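Satin sheets: your questions answered

We get a lot of post about satin bedding at Leckie, and I love answering it, so most of the answers are now in one place. Last updated 2nd October.

Is satin the same as silk?
No, and this is the muddle I meet most often. Silk is a fibre. Satin is a weave, and you can make it from silk, polyester, viscose or a mixture. The weave is what gives you that lovely smooth face and duller back. A label that says only "satin" nearly always means polyester, and I have nothing against it! My own everyday set is polyester and I look forward to getting into it every night.

And sateen?
Same idea, made with cotton. It's softer to look at, less slippery, and a very good place to start if you've slept in plain cotton all your life and feel a bit nervous about the change.

What temperature should I wash them at?
Read the care label first, always. For polyester satin I use a cool wash, or 40 degrees if someone has had a cold. Silk is a different matter: cool, gentle, and a liquid made for silk or wool. Turn pillowcases and duvet covers inside out and do up the buttons or zips. Please don't put them in with jeans or anything that has hooks, as one bra fastener can pull a thread right across a sheet (ask me how I know).

Can I use fabric softener?
I'd leave it out. It coats the threads and the sheet ends up feeling greasy. Half the usual amount of detergent and a second rinse did far more for mine.

My sheet has a pulled thread. Is it ruined?
Almost never! Don't cut it. Lay the sheet flat, hold the cloth either side of the pull and ease it gently along the line of the weave. If a loop is left over, take a fine needle and draw it through to the back. Kiều Lý showed me this when I first joined, and I've rescued over 20 sheets with it, including one I had already cut up in my head for dusters.

Why does my bottom sheet keep sliding off?
Satin slides on a smooth mattress cover, so put something with a bit of grip underneath. A brushed cotton protector is ideal. After that, check the depth of your mattress, topper included, because a shallow fitted sheet will ping off at the corners whatever it's made of. Our Mivasbridge fitted sheets have elastic all the way round, and the Skukura ones have it at the corners only. If you're a fidget, go for Mivasbridge.

Will I be too hot?
You might be, with polyester. It feels cool when you first get in, then warms up and holds on to the heat. Silk and cotton sateen both let more air through. Ngân Hồ runs hot and uses sateen below with a silk pillowcase on top, and she's been trying to convert the rest of us since April.

Do pale colours mark easily?
They show face cream and tea, yes. Dab, don't rub, with cool water and a drop of washing-up liquid, and work from the outside of the mark inwards. Strong sunshine can fade satin over time, especially the deeper shades, so if your bed sits under a window it's worth turning the sheet round at each wash.

Should I iron them?
Only if you enjoy it. Hang them up damp, give them a good shake, and most of the creases fall out. If you do iron, use a low heat on the dull side. Never let the iron rest in one spot.

How many sets do I need?
I get by very happily with 2. One on the bed, one in the cupboard.

What is the Tundelska swatch list?
It's our free set of little fabric squares, so you can feel each cloth before you spend any money. We have sent out 3,751 of them so far, which still makes me grin. Put your swatch on the bed for a day or two and look at it in the morning and again by lamplight, as satin changes such a lot with the light. 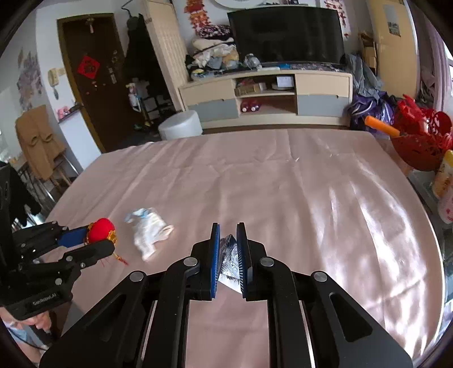
Rub it between your fingers too, on both sides, and then try it against your cheek. If you still can't choose, write to us with your mattress size and tell us whether you sleep warm or cold. We're always glad to talk sheets.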